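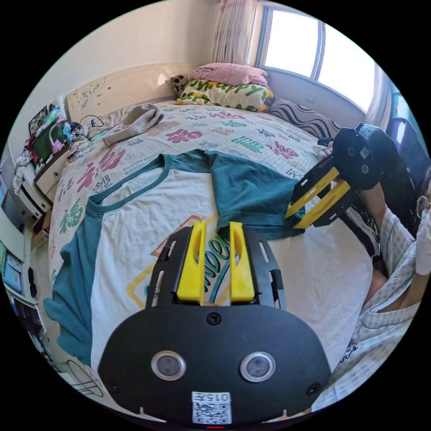 The Pladholm Fu Quilted Bed Cover is sold by its maker as a bedspread, a summer quilt, a picnic rug and "a daily invitation to good fortune". We stock it as a bedspread. It is a decent one, and this page will try to say how decent without borrowing anything from the leaflet. The character printed all over it, 福, means good fortune or blessing, and you get it large, in red, green, dark blue and pink, on cream. Whether you want that much good fortune on a bed is a matter of taste. It does mean the cover is never going to be a quiet background. Lay a white T-shirt with teal sleeves flat across it and the shirt still stands out well enough, mainly because a white body is a big plain patch and the print is anything but plain. A small patterned thing would be harder to spot, and we have mislaid socks on ours.

Price: £119 for the large. The small is £70 and uses the same print at the same scale, so you see fewer whole characters on it. We think the small looks a bit chopped about and would sooner you saved up or bought something else.

In stock at Braltley, counter and online. The Dogbe branch has the large only.

What you get

One bed cover, folded, in a zip bag. The bag is better than it needs to be and has a handle. There are no pillowcases, whatever the drawing on the insert seems to suggest. We asked Pladholm about the drawing in July and were told it was "illustrative".

Face: printed, cream ground
Reverse: plain
Quilting: stitched grid
Sizes: small and large
Wash: cool, gentle cycle
Tumble dry: the label says low, we say don't
Guarantee: 2 years on seams, nothing on colour

That last line is worth reading twice. A maker with real faith in its dyes would put something in writing, and Pladholm has not.
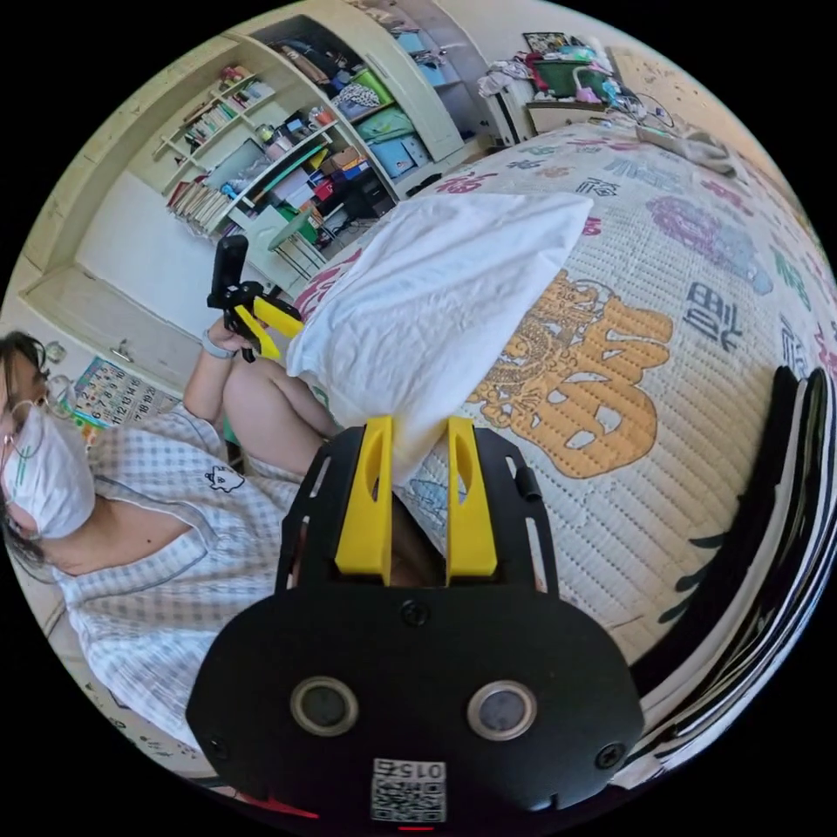 Sheila Wragmore
Bedding and household buyer, Braltley

I write these pages after living with the stock for a while, and I'm harder on anything that arrives with a story attached. This one came with a folded leaflet on harmony in the home. I've put that to one side and stuck to the cloth.

The print

The first thing to know is that the photographs on the packet flatter it by leaving most of it out. They show a tidy corner with red characters. The full cover has a lot more going on, including an ornate orange-gold motif like a crown with a dragon in it, and patches of purple floral work. Some customers see the dragon and are delighted. Others have opened the bag at home, found it, and brought the whole thing back. Please unfold it on the counter before you pay – we don't mind at all, and it takes less time than a refund.

The lettering varies. Some characters are brushed and loose, others are blocky, like something off a shop sign. Pladholm calls this "a gathering of historic hands". I can't vouch for the history, and a customer who reads Chinese far better than I do was polite about the calligraphic ones and had nothing to say about the rest. There is smaller printed text too. The leaflet does not translate it, and when I asked for a translation I was sent the leaflet again.

The cream is a warm cream. Put a white pillow on it and you will see the difference. If your bed linen is all bright white, the cover may look a touch yellow next to it, particularly under a bulb in the evening. With cream furniture it sits much more easily. I wouldn't buy new pillowcases to suit it, though I would stop and think before buying the cover to suit the pillowcases.

The quilting

The stitched grid is small enough to keep the filling where it was put. That's the real selling point, and the packet barely mentions it. Cheaper covers in this line are stitched in big wandering loops, and after a few washes you get a thick edge and a thin middle. I have washed the shop sample more often than any sensible household would and the filling hasn't shifted. A couple of thread ends came up near one hem. I snipped them and they have stayed snipped.

The weight is middling. It will do on its own on a mild night. It won't do in winter, despite the "four-season" sticker, and I would treat that sticker as decoration.

The Titau finish

Here we get to the part I believe least. The face has been treated with something called Titau, which is said to resist creasing, snagging and "everyday energy loss". The swing tag claims 3,000 rubs with no visible change. Rubs with what? The tag doesn't say. A dry cotton pad and a watch strap are different propositions. I wrote to ask and the reply gave me the number again in a larger font.

What I can tell you from my own use is modest. It creases less than plain cotton and more than the tag would have you think. Sit on it for an hour and you'll leave a mark, which drops out overnight if you give the cover a shake. Wristbands and watch buckles have not pulled a thread so far. A cat would be a fairer test and I haven't got one.

As for energy loss, I have no means of measuring it and neither, I suspect, has Titau.

Using the bed as a folding table

A good many people buy a bedspread of this kind with the laundry in mind. The bed is the biggest flat surface in the house, and a cover that lies flat turns it into somewhere to sort and fold. Pladholm has noticed this and now prints "ideal folding surface" on the bag. I was ready to scoff, but there is something in it.
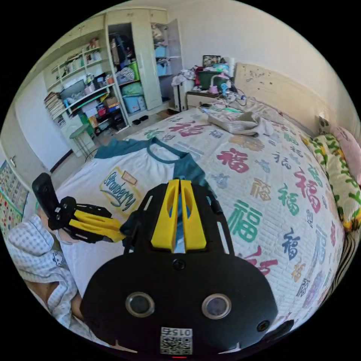 Raglan T-shirt laid out on the bedspread, "Strawberry" side up.

A T-shirt spreads out without much fuss. The quilted face has just enough grip that a sleeve stays where you put it while you bring the other one over, and on a slippery satin cover you would be chasing it. Anything with a printed front, I'd fold face down first so the graphic ends up on top and uncreased. A smooth table still gives you a sharper fold. If you are particular about edges, use the table and let the bed hold the piles.

Where the cover is less good is with pale crumpled things. Pillowcases, thin white cloths and the like tend to get lost among the paler blue and beige characters, and a grey cloth dropped towards the head of the bed can sit there until bedtime. Sort your lights into one heap before you start. I also find the print tiring to fold on for long. My eye keeps being pulled to the big red ones, and by the second basket I'm ready for a plain sheet.

Do not iron on it. I know the bed is right there. The filling won't thank you, the Titau tag says nothing either way, and the guarantee covers seams only.

Fit

Measure the mattress, then measure it again with your usual topper on. The large gives a fair overhang on an ordinary double and a mean one on anything deeper. Pladholm's size guide is drawn on a mattress so thin that I have never met it in a shop, let alone sold one. On a bed with a headboard, pull the top edge right up to it and let the spare fall at the foot. People tend to centre the cover by the pattern, and there is no centre to the pattern. Use the hems.

It has no right way up that I can find. The characters do, of course,

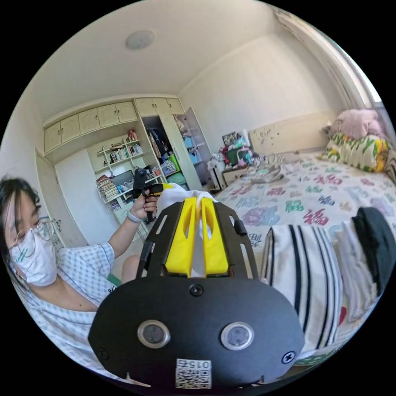
but if you care about reading them from the foot of the bed you'll have them upside down from the pillow. I have mine readable from the door. There's a school of thought that hangs 福 upside down on purpose at New Year, so you are covered either way.

Washing and storing

Wash it alone. The reds are the ones to watch, and though the sample has never bled on anything of mine, I've never given it a chance with a white sheet in the drum. Cool water and an ordinary liquid will do. Pladholm sells its own detergent for the range. We don't stock it. I tried a bottle against the supermarket sort and could tell them apart only by the smell.

Dry it flat over two lines if you've got the space. Over a single line it holds a ridge down the middle for days. It takes a long while to dry through, longer than the face would lead you to believe, so feel the quilting between finger and thumb before you put it back on the bed.

For storage the zip bag is fine on a cupboard shelf. Fold the cover with the print inside. I would not vacuum-pack it – I did that with an earlier Pladholm cover and it came out looking like a map, and stayed that way until it was washed.

Who it suits

Somebody who already likes the print. I can't put it more helpfully than that. The making is sound, the grid stitching is better than you'd expect at the price, and the claims on the tag should be ignored in full. If you are buying it as a present, find out about the dragon first.

If you only want a light quilted cover and have no feelings on the design, the plain cream one from the same maker has the same stitching without the Titau finish. I've had it on a spare bed for longer than this one and can't say I have missed the treatment.

Returns

Unwashed, in its bag, with the swing tag still on. We'll take back an opened cover if it has only been unfolded. We can't take one that has been slept under, and yes, we can generally tell. Covers bought at Dogbe can be returned to Braltley and the other way about. Keep the receipt for seam claims, as Pladholm asks for a copy and won't look at a photograph of the label alone.

Delivery is by the usual van. The large arrives in a soft parcel, so go easy with the scissors when you open it.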